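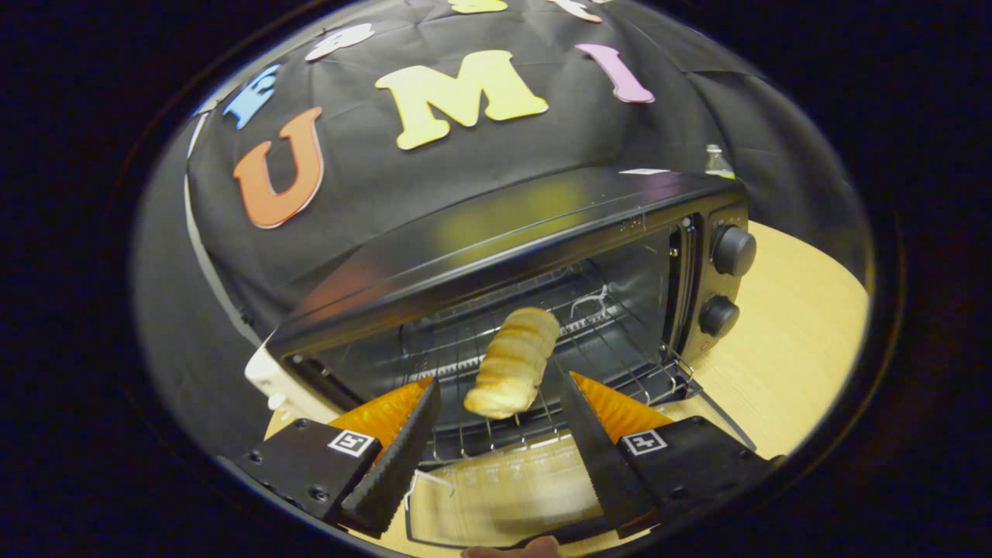

Pastry roll and toaster oven

Prosgate Community College
Student Success 241: Handout 2, Choosing a Program

Certificate programs usually take two semesters. Associate degrees take four or more if you attend full time.

Transfer credit: the state universities do not all accept the same courses. Check the transfer guide before you register - not after. Courses numbered below 300 are lower division.

Placement: math and English scores from the Henico campus are valid at Kaimal.

For next class, read the catalog section on general education and bring a draft plan for your first two terms.

Revised 2022-07-25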